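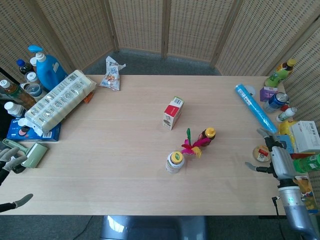
Woven beige panels curving behind a long table, gray carpet.

How to divide a room with a folding screen (and keep it standing)

Last updated 06/11/2019

Quick one, been meaning to write it up since March. People keep emailing about screens. How tall, how many panels, why does mine fall over. So all of it in one place, more or less in the order you'd do it.

Covers the freestanding kind, panels on hinges. Not curtain tracks, not bookcases. Bookcases are a separate page, half written.

What you need

Tape measure
Masking tape, the wide kind
Screwdriver that fits your hinge screws (check first!)
Felt pads
A second person for the lifting
The screen, obviously

Step 1. Measure before you shop

Measure the gap you want to cover. Then add to it. A screen never stands flat, it zigzags or curves, so you lose width the moment you open it. How much depends on how sharp you fold. A gentle curve loses a little, a tight zigzag can eat a third.

My gap at the Pradstead place was 110 inches, wall to doorway. Bought a screen that was exactly 110 inches laid flat. Mistake. Stood it up and had a hole big enough to walk a bike through. Returned it, paid the shipping, learned.

Also measure: ceiling height at the spot, any vents in the floor, how far the nearest door swings. Write it on paper and take the paper with you. Phone note is fine too but mine always has no battery in the store.

Step 2. Tape it on the floor

Masking tape, straight onto the carpet or boards, in the shape the screen will make. Zigzag, curve, whatever. Leave it for a couple of days. Walk around it. If you keep stepping over the tape on the way to the kitchen, the screen is in the wrong place. Move the tape.

Put tape on the floor for the furniture too if it isn't there yet. A long table wants more room behind it than you think, especially if somebody sits with their back to the screen. Chair goes back, chair hits panel, panel wobbles. Allow for a full chair push plus a bit.

Don't leave masking tape down for weeks. It goes gummy and then you're on your knees with a rag.

Step 3. Pick the height

Sitting people hidden: shoulder height for a standing adult will do it.
Standing people hidden: go above head height.
Just want to soften the room: anything you like.

Taller is heavier at the top and less stable. Josiane Lefèvre, who I did the Rorncombe hall with, always buys the shorter one and puts plants in front. Works for her. I like tall. We have argued about it.

Step 4. Pick the material

Woven. Lets some light and air through, looks warm, hides marks pretty well. Collects dust in the weave. Pets love to pull at it. Cheap ones sag in the middle of the panel, press one gently in the store and see if it springs back.

Fabric. Light, easy to move, soaks up a little sound. Only a little. Stains show. See if the covers come off for washing, plenty don't.

Solid wood. Heavy, stable, blocks light completely. You will not want to move it twice a day. Blocks heat as well, so watch where the radiator is.

Slats. Nice shadows. Annoying to clean, every single slat.

Color — go close to the wall or floor color if you want it to disappear. Beige by gray carpet, pale wood, that sort of thing, very hard to get wrong. If you want it to be a feature, go dark, but only if the room gets decent daylight.

Step 5. Check the hinges

This is where the cheap ones are cheap. Open and close each hinge. Should move smooth, no grinding, no screws lifting. Two-way hinges fold both directions, which you want for a curve. One-way hinges only zigzag. Store pages often don't say which. Ask.

Count on tightening every screw when it arrives. Mine from Marchand had a loose one at the bottom of nearly every panel. Five minutes. Don't overtighten, soft wood strips easily. If a hole is already stripped, wood glue and a toothpick snapped off in it, let dry overnight, screw back in. Old trick, works.

Step 6. Stand it up

Two people. Keep it closed, carry it upright to the spot, set it down, then open one panel at a time starting from the wall end. Don't drag it open on carpet, the feet catch and the hinges take all the strain.

Angle between panels matters most. Too flat and it tips. If you can push it at shoulder height with one finger and it rocks, fold it tighter. Curves are ok as long as every panel turns a little. One dead straight run of panels is the weak spot, and it's always where somebody leans.

Felt pads under the feet on hard floors. On carpet leave them off, they make it worse. Thick carpet is the worst surface for a tall screen btw. If the pile is deep put a thin strip of board under each foot, or pick something lower.

Step 7. Make it safer

Kids, pets, a drafty hallway, any of those, then do at least one of these:

Anchor the wall end with a small hook and eye. Two screw holes, easy to fill later.
Add weight at the bottom. Sandbags behind the feet, flat ones.
Screw on wider feet. Sold seperately for most brands.
Put furniture tight on both sides of the last panel.

Don't hang coats on it. Don't hang anything on it. Keep it away from space heaters, candles, lamps that get hot. And keep it clear of exits if it's a public room — ask whoever runs the building what clearance they want, before, not after.

Step 8. Sort the light

A screen throws a shadow and it's always right where you want to read. Try it in daylight and again at night. If the only ceiling light ends up on the wrong side, you need a lamp. Floor lamp in the corner, pointing up, bounces off the ceiling and fills both sides. Cheaper than moving the screen again.

What it cost

Hikelgate room, all in: $392. That was the screen, wider feet and one lamp. Budget was $450 so there was money left for felt pads and lunch.

Could be done for much less second hand. Check secondhand screens for musty smell, loose weave, hinges that don't match (means somebody already fixed it once). Ask for a picture of it standing open, from the back. Sellers always show the front.

Cleaning

Woven: soft brush on the vacuum, low suction, top to bottom. Lint roller for pet hair on the flat parts, goes quick. Don't soak it. Damp cloth well wrung out, then window open till dry.

Fabric: lint roller, or wash the covers cold if they come off. Put them back slightly damp and they pull tight as they dry. Check the label first though.

Wood: dry cloth. Whatever polish you already use, on the cloth and never sprayed at the hinge.

Every couple of months, check the screws again. They work loose from opening and closing. I do mine when I change the vacuum bag, otherwise I forget.

Things that go wrong

Leans to one side. Floor isn't level. Shim the low foot, folded card is fine to test with, then swap for something solid.

Gap at the wall. Turn the first panel so it runs flat along the wall for its whole width. Costs you a panel, closes the gap completely.

Gap at the bottom. Normal, most have legs. Low basket or a bench in front if it bugs you.

Panels don't fold flat anymore. A hinge is bent, or one is on backwards after a repair. Lay it down on a blanket and look along the edge.

Sound still comes through. Yes it will. A screen hides things, it doesn't quiet them. Rug and thick curtains do more. Timothée Rolland put two screens back to back with a blanket in between and says it took the edge off. I stood on the other side and could hear his phone call fine.

Looks smaller than before. Try lowering the end nearest the window, meaning fold that last panel back out of the way. More daylight gets around and the room opens up alot.

Storing it

Fold it closed, strap or old belt around the middle, stand it up against a wall behind a door. Lying down is ok for a short time but put nothing on top. I left one flat under boxes for 12 weeks, the weave came out with a dent and the dent is still there.

Dry place. Not the garage if yours is like mine.

Questions I get

Can I cut one shorter? Wood frame with legs, yes, trim every leg the same, measure from the top. Woven with no legs, no.

Can I paint the frame? Sure. Take the panels out or mask them carefully. Light sanding, primer, two thin coats. Leave it open while it dries or it will stick to itself.

Can I use two screens together? Yes, overlap the ends by one panel and tie them at top and bottom with clear line. Same height looks better. Different heights looks like you ran out.

Is renting ok with this? Skip the hook and eye, use wider feet and sandbags. No holes.

Will add the bookcase page when it's done. If a step is unclear leave a comment and I'll fix the wording.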